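Vondesska insertion method

The Vondesska insertion method, usually shortened to Vondesska, is a procedure for robotic peg-in-hole assembly in which the pose of each part is estimated from printed fiducial markers and then corrected by a short contact search. It was developed at the Flusetti laboratory and is named after the software package in which it was first released. The method is used mainly as a baseline in studies of learned manipulation, where its results are compared with those of policies trained from demonstration.

Background

Peg-in-hole assembly has been a standard problem in robotics for decades. A peg and a socket with a small clearance must be aligned closely enough that the peg can enter without jamming, and the error left by a camera is often larger than the clearance itself. Earlier approaches relied on stiff fixtures, on passive compliance in the wrist, or on force sensing alone. Fixtures work well in production but have to be remade whenever the part changes, while blind force search can be slow if the starting position is poor.

Vondesska combines a coarse visual stage with a fine contact stage. Its authors described the two stages separately in an internal report and joined them in the first public version, released in March.

Method

Every movable part carries at least one square black-and-white marker of known size. The relation between the marker and the working end of the part is measured once and stored in a part file. Before a trial, the cameras are calibrated to the robot base, and a marker fixed to a flat reference surface may be used to check that the calibration has not drifted.

The visual stage begins with the detection of all markers in view. The pose of the chosen part is averaged over 8 consecutive images, and readings that differ too much from the median are discarded. The arm then moves to a pre-grasp position, closes a two-finger gripper on the body of the part and lifts it. As the part can shift slightly in the fingers, its marker is read a second time after the lift and the stored offset is updated.

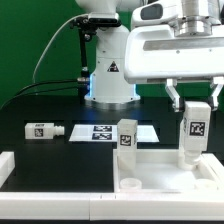

Upright block with a fiducial marker held in a two-finger gripper inside an open tray. A second marked block stands at the left of the tray.

The contact stage starts when the tip of the peg is just above the estimated centre of the socket. The arm lowers the part under a light downward force until contact is registered, then traces a flat spiral outward from the first point of contact. A sudden drop in height is taken as a sign that the tip has entered the socket. If no drop is found within the search radius, the part is raised and the spiral is repeated from a new starting point. A trial is abandoned after four attempts.

Evaluation

The main evaluation, known as the Lau series, comprised 3562 insertion trials carried out with seven part designs. The designs differed in the length of the peg, the shape of its tip and the clearance in the socket. Trials were run with the full method, with the visual stage alone and with the contact stage alone.

The full method had the highest rate of completed insertions for all seven designs. The gap was widest for short pegs with a flat tip, which tended to slide across the socket without entering it when the contact stage was left out. For long tapered pegs the visual stage alone came close to the full method and was considerably faster. The second marker reading, taken after the lift, accounted for most of the improvement over an earlier version of the software.

Limitations

The method needs an unobstructed view of a marker both before and after the grasp. Parts too small to carry a marker cannot be handled, and glare on glossy labels was recorded as a frequent cause of failed detection. The spiral search assumes that the surface around the socket is flat. A raised rim or a neighbouring hole can produce a change in height that is mistaken for entry.

Related work

Wotadbridge, a later package from the same laboratory, keeps the contact stage but replaces the printed markers with a learned pose estimator. It uses the same part files, so results from the two packages can be compared directly.

Last revised 25th August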